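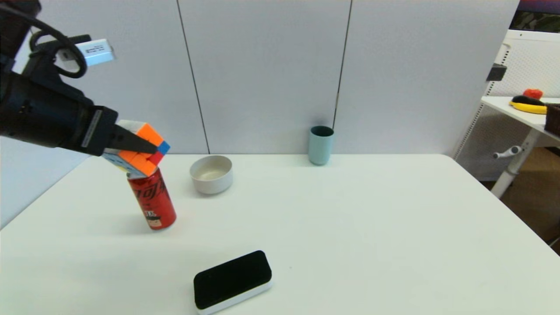

The Otel arm kit took up most of the evening, as it did last time, and these minutes are longer than the Chair would like. Hala Haddadin had set up for the "put it down gently" test, with the Rubik's cube in the gripper and a red drinks can standing upright underneath it, and a certain amount of business was done with one eye on the table. The bowl and the teal cup were there for later tests. Anyone reading this who wants only the decision should go to item 5.

Durska Shared Workshop, Equipment Group
Minutes of the meeting held on January 1, 2018

Present: Aranka Borbély (Chair), Nizar Jaber, Hala Haddadin, Katsuhiko Kawaguchi (minutes)
Apologies: Boonsong Jitpraphai, who sent written comments on the kit and one written comment on the date of the meeting

1. Minutes of the last meeting

Agreed, with one correction. Nizar did not "refuse" to return the loan drill. He "had not yet found the case". The drill is back. The case is still being looked for.

2. Matters arising

The kiln quote has come in and is higher than the kiln budget. Left for February.

The bench by the window still rocks. Aranka asked who had agreed to look at it. The minutes of the last meeting say Katsuhiko, who wrote them, so there was little room for argument.

3. The Otel arm kit: report on the trial

Hala reported. The kit is on trial from Illivlow against a deposit of £200, which comes back to us if the arm does. The offer is for the arm, the gripper, a box of spare fingers and a year of support by telephone. The full price was read out and there was a short silence.

Building it took Hala and Nizar two evenings. The sheet of instructions is clear up to the point where the cable goes on, after which it becomes more of a friendly letter. The cable now goes in a loop above and behind the arm. Hala would like it clipped down before members are let near it. Nizar thinks it is fine as long as people don't lean over. Aranka asked him to name one member who does not lean over.

Hala has been keeping a log. The target was 200 lifts, mixed objects, over the length of the trial. Her notes so far:

Rubik's cube: good. It has flat sides and the fingers like it. Tends to end up tilted if the arm comes in at a slant, and then it is set down on an edge and falls over, which upset Nizar more than it should have.

Board rubber: good on the long sides. Poor if taken by the felt, as the felt gives.

Teal cup: fair. Needs to be gripped lower than you would think.

Bowl: poor. The gripper can take it by the rim or not at all, and on most days the answer has been not at all.

Cube on top of the can: under way. The idea is to find out how well the arm knows its own height. Hala said that the last small bit of the way down is where she learns the most and breathes the least.

Boonsong's written comments were read out. He has used a similar arm from Tannous at work and found it stronger, louder and dearer. He would not buy either one without seeing what the spare fingers cost, and he asks whether "a year of support" means a person or a recorded message. Nizar has rung the number. It is a person. She was very nice and did not know the answer.

4. The gripper

There was a longer talk about the fingers than the agenda allowed for. 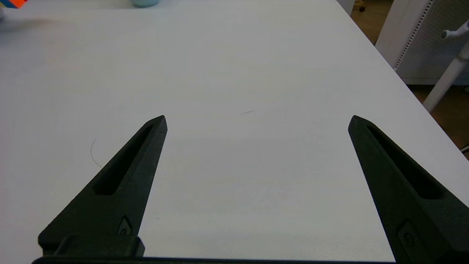
Otel gripper, fingers open, from the wrist camera.

Hala likes the shape. The tips are narrow enough to get in between two things standing close together, and the long slots down the fingers give you somewhere to tie or wedge a pad. Against that, the narrow tips do not leave much to hold on with, and anything smooth and round will turn in them. She has asked Illivlow for wider ones. They have wider ones. They are extra.

Katsuhiko asked whether the workshop could make its own. Nizar said yes, easily. Hala said yes, but the screws sit down in pockets, so whoever makes a new finger has to get the pocket right as well, and she has seen what members do with pockets. It was agreed that members may make fingers, and that Hala must pass each one before it goes on the arm.

On the wrist camera: useful, and better than expected. It shows the table clearly between the fingers. It also shows every mark and bit of fluff on the table, and Aranka, on seeing the view from it, asked when the table was last wiped. Nizar said recently. Hala said nothing. A cloth is to be kept by the arm from now on, and is to stay by the arm.

Nizar raised the matter of the coloured cube as a test piece. His view is that an arm that is only ever shown a cube will be bought for its skill with cubes, and that our members mostly want to hold circuit boards, small jars and each other's tools. Hala accepted this. The remaining lifts will include a jam jar (empty), a paintbrush and a glue stick. Aranka asked that the jar be plastic. There was a discussion about whether a plastic jam jar is a jam jar. It was cut short.

5. Decision

Three choices were put:

Buy the kit now at the price offered.
Send it back and have the deposit returned.
Ask Illivlow to extend the trial into February and to lend us the wider fingers while it runs.

Nizar was for buying. Boonsong, in writing, was for sending it back, though he added that he would be sorry to. Hala and Katsuhiko were for the extension. Aranka said that she was for whatever would keep the item under an hour next time, and on that basis joined the extension.

Agreed: to ask for the extension. If Illivlow say no, the kit goes back and the group looks at the Tannous arm, ear plugs included.

Agreed also: no member is to use the arm alone until Hala has shown them the stop button. Nizar asked for it to be noted that he knows where the stop button is. Noted.

6. Any other business

Katsuhiko asked that soft drinks used as test pieces be marked as such, following an incident. Agreed.

The heating comes on at 4 and goes off well before the group does. Aranka will write to the landlord again.

Nizar asked whether the Equipment Group might meet on a day when the buses run a full service. The Chair said that the date had been sent to everybody and that nobody had opened the message. This was found to be true.

7. Actions

Hala: write to Illivlow about the extension and the wider fingers; finish the log; clip down the cable.
Nizar: ask Illivlow again what the spare fingers cost; find the drill case.
Katsuhiko: the bench.
Boonsong: get a price for the Tannous arm.
Aranka: landlord; plastic jar.

8. Next meeting

In February, date to be sent round by Aranka, with a request that people read it. The kiln will be taken first.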